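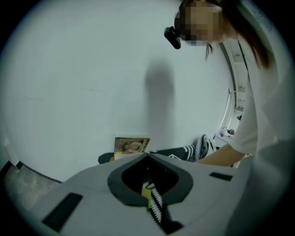 Household tips: getting the home Wi-Fi and its hangers-on in order

The router is the one appliance in the house that never gets cleaned, serviced or thanked. Set aside an evening in October, or whenever you check the smoke alarms, and give it a turn.

Start with the admin password. This is the one that lets you into the router's settings, and it's separate from the Wi-Fi password you give to guests. If it's still the one printed on the sticker, change it. Ours was "admin," which I discovered on the first guess.

While you're in there, look for firmware updates. Turn on automatic ones if the router has them. If the last update on offer is older than your toaster, check the maker's site to see whether the model is still supported. An unsupported router goes on the shopping list.

Now the device list. Ours included something called Hivano-525, which I was ready to report to somebody until the bedroom lamp stopped working. Rename things as you identify them. Block one mystery at a time and wait for the complaints.

Set up a guest network and put the lamps, plugs, speakers and talking doorbell on it along with the guests. The laptop with your tax returns has no need to mix with a lightbulb. Printers are the exception, as in everything — leave yours on the main network unless you enjoy walking around the house with a USB stick.

Turn off WPS, the push-button pairing feature. Turn off remote management too, unless you know why it's on.

Write the new passwords on a card and keep it with the passports, or use a password manager. Taping the card to the router defeats some of the purpose, though I admit it's handy.

Before you sell or give away an old gadget, factory reset it and remove it from your account. Both steps. I skipped the second with a Trelar camera and got 2 weeks of motion alerts from a stranger's garage.

Last updated 15 February 2022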